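**Virkport dish-handling work: October report**
Prepared by Kartini Menon for Seixas

The perception module now runs on wrist-camera input alone. The training set holds 570 labelled views, and the segmentation model was retrained once during the month. Glare on bare steel remains the main source of false edges, and food residue is still sometimes labelled as a separate object. Obaidul Munshi is adding a residue class to deal with this.
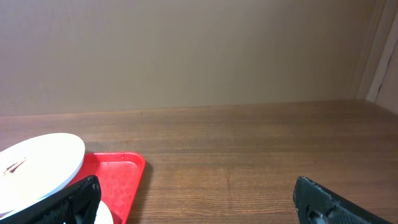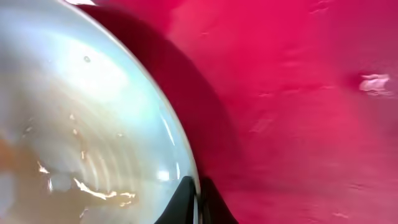

*Wrist-camera views: white plate and red tray (first); steel bowl at the rim, with residue (second).*

The grasp planner was changed to score rim contacts before pose refinement. Planning time is down to 100 ms per candidate. Of the 11 open faults carried over from last month, 6 are closed. The rest concern overlapping items, where the planner merges two outlines.

Next period: release the residue class, repeat the glare tests and move logging to the Ollel format. No change to the budget is requested.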